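## Gripper trials: what we tried in May

The comparison of two-finger grippers is finished for the kitchen tasks, and the short version is that we're keeping the Koller hand as the default and using the Arnitz fingers where the gap is tight. The longer version follows, as several people at the Grotbridge site asked for it.

We had two hands to look at. The Koller is the one most of you know, with a parallel grip and flat pads. The Arnitz set fits on the same mounting but has narrower fingers with a soft facing. Both were run in simulation first, on the same white arm, with the same controller settings. Engelbert Widmer set up the kitchen model and the task list. Selim Kaplan ran the trials and kept the log.

Each hand did 200 attempts at picking up an item from the counter and 200 at taking one down from a shelf. An attempt counted as a success if the item was lifted clear, carried to the target and let go upright. Anything knocked over on the way was a failure, even if the arm picked it up afterwards. We argued over that rule for a while and then left it alone.

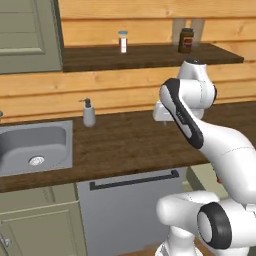 Reach caused more trouble than grip in the kitchen model. The arm has plenty of length for a counter this size, but it has to fold to get the hand near the back wall, and the joints go up as the hand comes in. With the hand level with the soap dispenser and pointing left towards it, the top joint is very nearly touching the underside of the shelf, with the brown jar right above. The planner treats a pose like this as legal because nothing is in contact. On a real arm we would want more room than that, and the safety margin has now been raised to 5 centimetres for all wall shelves. Some counter poses are no longer allowed as a result, and the planner has to look for a lower elbow or give up and report it.

The new margin went in before the counted runs, so both hands were tested under the same rule. Earlier runs are still in the log but are marked as practice.

On the counter, the two hands were hard to tell apart. The Koller was a little quicker to close and held smooth plastic well. The Arnitz fingers took longer to settle because the soft facing gives slightly before it holds. Neither hand liked pump bottles when the approach was too high, as a finger could catch the spout and turn the bottle. Selim fixed most of this by lowering the grasp point and having the hand come in from the side. The same change is now in the shared task file, so please pull the latest copy before starting anything new.

Shelf tasks showed more of a difference. When items stand close together, the wider Koller pads tend to push the neighbour before they reach the item they're after. The narrower fingers got in more cleanly, and glasses standing behind something else were the clearest case. They did worse on wide jars, where the grip was near the end of its travel and the jar sometimes tipped during the lift.

A few practical notes for anyone repeating this:

- Use the wrist camera for the last part of the approach. The fixed camera loses sight of the fingers once the forearm comes across.
- Check the friction value on glass objects. The default was too generous and made both hands look better than they should.
- Reset the scene between attempts. Small shifts in position add up if you don't.
- Log the planner's refusals separately from dropped items. They have different causes, and mixing them made the first table useless.

We also had a brief look at the Muklow controller. It ran the arm without complaint and its motion was smoother near the joint limits, but changing the tool settings meant a restart each time, and that slowed us down too much to use it for the full comparison. Engelbert would like to try it again once the next version is out. For now everything stays on the existing controller.

The next step is to repeat the shelf tasks on the bench arm at Grotbridge, using a short length of shelf at the same height as in the model. We will start with plastic bottles and leave the glassware until the grip force has been checked. Bench time is booked for Thursday afternoon. If you have a jar or bottle that you think will be awkward, leave it on the bench beforehand with a note of what it is and whether it can be broken.

The full log and the updated task file are in the usual shared folder. Questions about the runs should go to Selim, and questions about the kitchen model to Engelbert.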